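Clirkorine Community Help > Home > Laundry & Clothing

Where do you put clothes that are worn but not dirty enough to wash?

Posted by tallpine59 in April
208 views

I work from home in a one-bedroom apartment and my desk has turned into a closet. Hoodies, T-shirts, the sweater I wear for an hour in the morning before the heat comes on. None of it is dirty enough for the hamper, and I don't want to put it back in the drawer with clean things. So it goes on the desk, and by the end of the week I am moving a pile before I can type.

Some details, in case they matter. The desk is against a wall and the bedroom closet is full. There is a gap of 6 inches between the desk and the bookcase. I can't drill into the walls under my lease. I tried a chair for this and ended up with a chair I couldn't sit on.

I also dry some things indoors. The building dryers run very hot and have shrunk two cotton shirts, so T-shirts now get hung wherever there is an edge. I know that is a separate problem but the two piles mix and then I can't remember which is which.

I'd like to spend very little. What do other people do with the in-between clothes?

3 replies

marlow_k
Helpful: 59

I had the same setup for years. What worked for me was giving the in-between clothes one fixed place that is too small to hold much.

I use an over-the-door rack with six hooks on the back of the bedroom door. It hangs over the top edge so there is no drilling. Mine is a Coltico one but any brand will do, just check the thickness of your door before you order. The first one I bought was too narrow and the door wouldn't close.

Each hook gets one item. When all six are full, something has to go in the hamper before anything else goes up. It takes a couple of weeks to get used to. I still put a sweatshirt on the desk now and then, but it gets moved at night when I shut the computer down.

For how many wears before washing, I go by this:

T-shirts and anything worn against the skin: one wear, then wash. If you only had it on for an hour, two.
Hoodies and sweatshirts over a shirt: five or six wears, unless you cooked in it.
Sweaters: about the same as hoodies, depends on the wool.
Jeans: until they look like they need it.

If you follow that, most of your T-shirts drop out of the pile and you are left with the heavier things, and there are fewer of those than you'd think.

For the shrinking, try the dryer on low for ten minutes to get the worst creases out and then hang the shirt on a regular hanger from the shower rod. Cotton dries overnight in my bathroom with the door open. In a damp building it could take longer.

One more thing. Please don't put damp clothes over a monitor. The vents are usually along the back or the top, and fabric holds the heat in even when it's dry. I'd keep all clothes off it.

Corrigan22
Helpful: 6

Get a bigger hamper. If it's been worn it's dirty. I wash everything and never have this problem.

deskside_dee
Helpful: 41

I don't agree that everything has to be washed after one wear, it's hard on dark fabrics. My black sweatshirts went gray in one winter when I did it that way.

My version of the problem is the same as yours, white T-shirt over the monitor and a dark hoodie all over the desk:
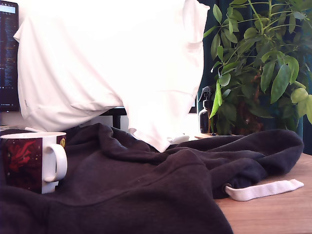 tallpine59 wrote back that the hoodie is the one that never has a home, being too thick for a hanger in a full closet and too bulky to fold on a shelf.

Yes, thick ones are the hard part. I fold mine in thirds lengthwise and roll it from the bottom up with the hood last. Rolled like that it stands on end in a plain fabric bin under the desk, and I can fit three. You do need to let it air for an hour first if you were warm in it, otherwise the bin starts to smell. I shake out the bin when I vacuum.

For your 6-inch gap, look at the slim rolling carts sold for next to a washing machine. Kemonico has one and so do most of the discount places. Measure the gap at floor level, since baseboards take up space. Mine holds rolled T-shirts on the top tier and socks on the bottom.

To keep the air-dried shirts from getting mixed up with the worn ones, I turn the worn ones inside out as I take them off. Right side out is clean, inside out has been worn. No labels needed and it still works when things end up on the desk.

tallpine59 marked the reply by marlow_k as the accepted one and added: Ordered the door hooks. Door is thicker than I thought so thanks for that. Will try the inside-out thing tonight.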